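Notes on the Tidstead Reading Room

The Tidstead Reading Room reopened in November after a closure of 11 weeks, and I have now visited it on three occasions. The collection stands at 858 volumes, of which 257 concern the history of the valley. The remainder is general fiction, along with a small shelf of travel writing donated by the Gasser family.

Opening hours have been extended. Readers may now remain until 8 p.m. on Wednesday - a welcome change for those of us who work during the day.

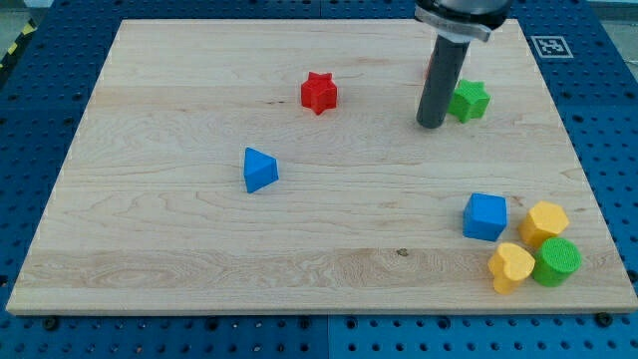 The lending rules are unchanged. Members may borrow four books at a time, and local history titles must be read on the premises. Selina Plattner, who prepared the new catalog, has corrected a number of entries that had been filed under the wrong parish. I had written to her regarding two of them and received a courteous reply.

I intend to begin with the Venetetti letters, which were previously kept in storage. Requests for stored items should be made at the front desk before noon.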